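April, Barness bench, 14:20

Picking set for Grastero. Target is 155 episodes, 50 in so far, 3 thrown out for dropped frames. Ketill driving, me logging. 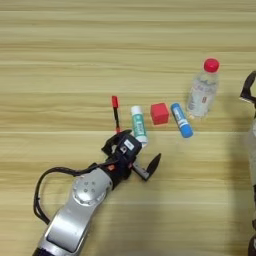 Marker, two glue sticks, red cube, bottle. Left gripper open.

Row order stays fixed until we reach 80 – then Ketill wants it shuffled. Clear bottle still worries me for the depth channel.

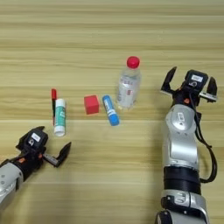
Dwight to check the timestamps on both arms before we upload. Start poses need to vary more.

Recent entries
Brukuvus wrist calibration
Lemieux cable swap

Last updated: April, D. Melnyk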